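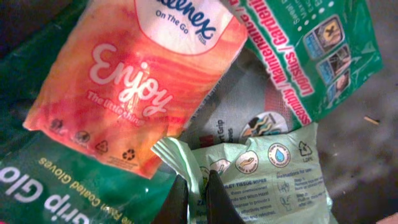 *Soft plastic packaging, including a Kleenex tissue pouch and glove packets.*

**Wrappers and pouches to be collected at Skallavetti from June**

Households in Skallavetti will be able to hand in crisp packets, tissue pouches, glove packets and other soft plastic packaging from June, under a scheme announced on March 25, 2024.

The service will be run by Estia, which already empties the glass and paper banks in the town. It follows a trial at the Windetis shopping centre, where a single collection point took in 1,046 kilograms of wrapping over the winter.

Soft plastic has until now gone out with general waste. The town's kerbside bins accept bottles, tubs and trays, but thin film tends to wrap itself around the moving parts of the sorting line, and loads containing a lot of it have been turned away.

Under the new arrangement, 10 collection points will open across the town. Four will be inside food shops, with the rest at the library, the swimming pool, the two schools, the bus station and Windetis, where the trial bin will stay in place. Each will be emptied twice a week at first.

Residents are asked to make sure that packaging is empty and dry before they drop it off. Labels and printing do not matter, and there is no need to flatten or fold anything. Cardboard inserts and hanging cards should be taken out and put with paper. The gloves themselves are not accepted – nor are used tissues, nappies or anything that has held paint or garden chemicals.

The collected material will be baled at the Estia depot on the ring road and sent on to be made into bin liners and sheeting. Anything that cannot be reprocessed will be burned for heat, as it is now. Estia said that 100 bales would be needed before the first lorry could leave, and that it expected to reach that figure by the end of the year.

A survey carried out during the trial drew 1,077 replies. Most people who answered said they would use a collection point if it was on the way to the shops, and fewer said they would make a special trip. Several asked for a bin near the harbour – this is not part of the current plan, but may be looked at later.

A leaflet listing the sites and the accepted items will be delivered to every address before the scheme begins.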